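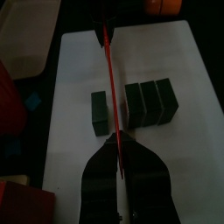
Gurndale Shared Workshop, Robot Arm Group

In Praise of the Dull Task
by Sayaka Sekiguchi
2020-07-11

Every new member who joins our group wants the arm to make coffee. I wanted it too! I arrived with a notebook page that had a mug, a kettle and a spoon on it, with arrows, and I was sure that two months of evenings would get me there. What I've been doing since January is a red rod and four green blocks on a white table, and I have come around to thinking it's the best project anyone can do with an arm they built themselves. I'd like to talk you into it.

The job is easy to say. Get the fingers around the rod, bring it through the gap between the lone block on the left and the row of three on the right, and don't knock anything over. A four-year-old can do it while looking out of the window. Our arm, which we call Mamico, took 27 evenings to do it once, and I shouted so loudly that Tsz-kin Man came in from the wood shop holding a chisel.

I think home builders pick tasks that are much too big, and they do it because of videos. You see a polished arm fold a shirt and you think, well, I have motors, I have a printer, I have a shirt. Then you spend a year on a thing that half works in eleven different places, and you can't tell which half. With the rod there are very few places to hide. If a block goes over, the path was wrong or the wrist was rolled a few degrees too far. If the rod slips, it's the fingers. You find out the same evening, you change one thing, and you go again before the kettle has boiled.

And going again is the whole joy of it. We did 500 runs on the first pair of fingers. You can't do 500 coffees. You'd need a mop and a great deal of milk. A block that falls over gets stood up again and you've lost three seconds.

Let me say something about fingers, because I could talk about fingers all night. The early ones were straight and parallel, because parallel jaws are what everybody draws first. They were fine on a block, where you have a big flat face to press on. On a thin rod they were hopeless. Press a little off center and it rolls, press harder and it shoots out sideways. The ones we use now are black, broad at the bottom and narrow toward the tips, and the two sides don't match. The left one comes to a point and the right one has a step in it. Visitors assume the right one is broken. I love that step. Itsuki Kubo cut it on a grumpy evening when he was sick of the rod wandering, and I don't think any amount of careful drawing would have got us there as fast as a bad mood and a file.

Catríona Mac Suibhne, who builds at home and is better at this than I am, thinks I'm wrong about nearly all of it. Her view is that a tidy little task teaches you to solve a tidy little task. She says I've got an arm that knows one table, one rod and one shade of green, and that her own arm, Ayala, which spends its time trying to clear up her actual desk, is learning about the world while mine is learning about a board game. She does have a point. When we moved the lamp last spring and one end of the table came out brighter than the other, Mamico missed the rod by the width of a finger, over and over, and I had to go and eat a sandwich in the corridor.

But look at what happened next. It took us one evening to work out that the light was to blame, since nothing else in the setup had changed. If Ayala misses a pen, Catríona has a desk full of suspects. She enjoys that. I would lie awake.

I'd also stick up for the small task on grounds of company. A shared workshop is a place where people wander past. Someone carrying a bicycle wheel can look at a rod and some blocks and know at once what's supposed to happen, and then they stay to see if it does, and then they have opinions. Setsuko Iwasaki does upholstery and had never touched our bench. She watched a dozen tries and asked why the wrist always came in from the same side. We had no answer at all. It had been like that from the start, left over from a test in January, and we'd stopped seeing it. We let it come in at a slant, and the row of three has been a good deal safer. The row stands at a slant too, you see. She'd spotted it from a stool.

Cost comes into it as well. The servo board is a Bistix that was sitting in a drawer, the blocks came out of a game with half its pieces gone, and the whole finger kit for one season came to 161 dollars, including the pairs we ruined. We don't bother tidying up around the table either. There are dark red boxes down one side and bits of teal that have strayed onto the floor of the rig, and the arm gets on with its work next to all that.

So if you've got an arm half built in the spare room, please put the mug away for now. Find something long and thin, and four things that fall over. Stand them close enough together to scare you a little. Do it 12 times and write down what went wrong each time, in pen, in ordinary words. Then change the fingers.

I'm moving the lone block closer to the row next week. Itsuki says it won't fit. I've told him to bring the file.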